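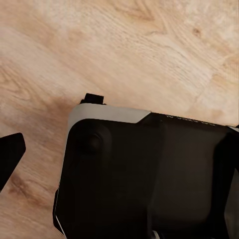 Thu 1 February. Started on the Molix handset today, the one sold as a gaming phone. The box says 40 minutes of full load with no throttling. I doubt it. Ran the racing demo with the shoulder keys mapped and the rate cap off, and it dropped from 62 frames to 59 well before the end. Small drop, but the claim was none. For the grain test I used blond wood with wavy streaks and one small dark knot, like the tabletop here. The screen smeared the streaks whenever I panned and kept the knot sharp. Sharpening filter, I bet.

Hsiao panel next, same demo.

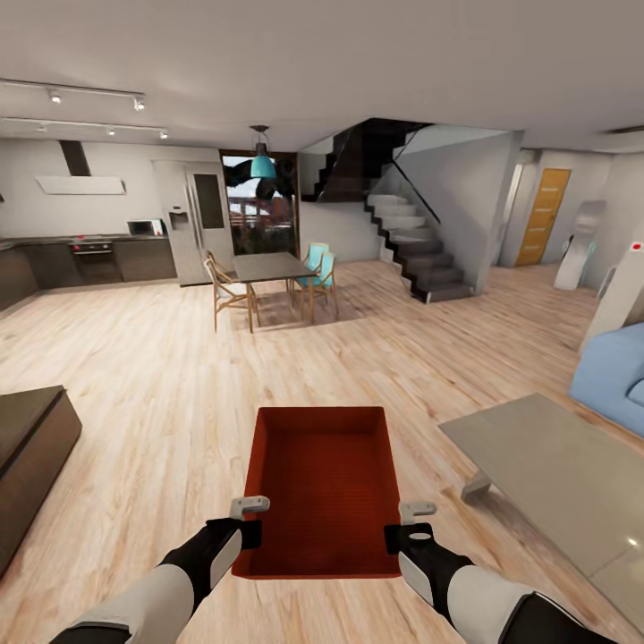 Color is where I trust the spec sheet least. "Vivid" mode on the Hsiao panel pushes every red toward pink. An empty orange-red tray over pale floor planks is a good check, and in vivid the raised sides and the bottom of it ran together. Natural mode kept them apart. Left it on natural.

Touch delay I still can't measure properly. The Jesance app gives a number, but two runs in a row disagree 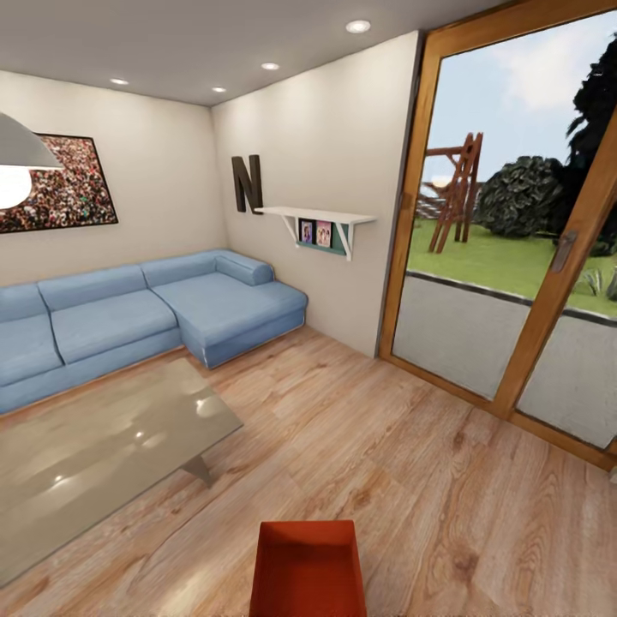

and the help page is no help. Not writing either number down until I know what it's timing.
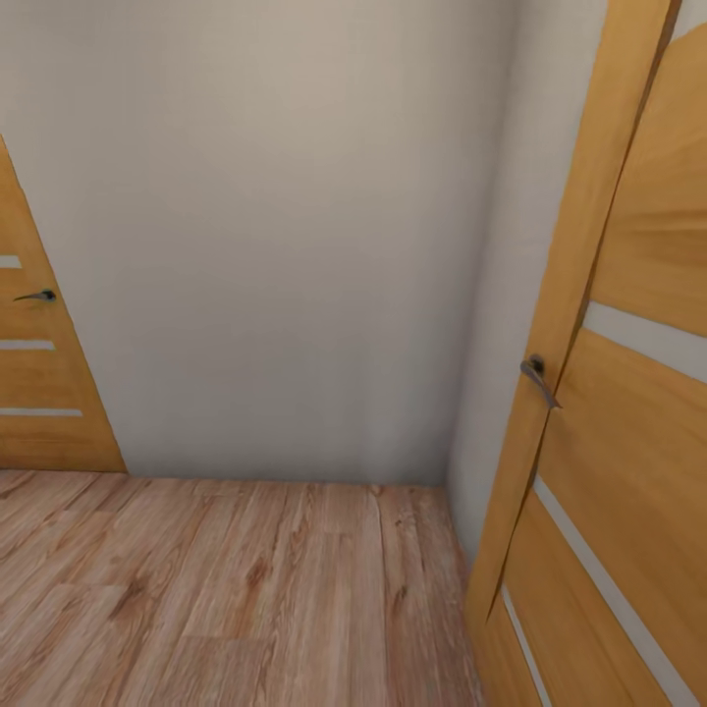

Left to do
Repeat the load run with the Sillinstead cooler clipped on. I expect 2 frames at best — and a noisy fan.
Ask who set the battery saver before I got the phone.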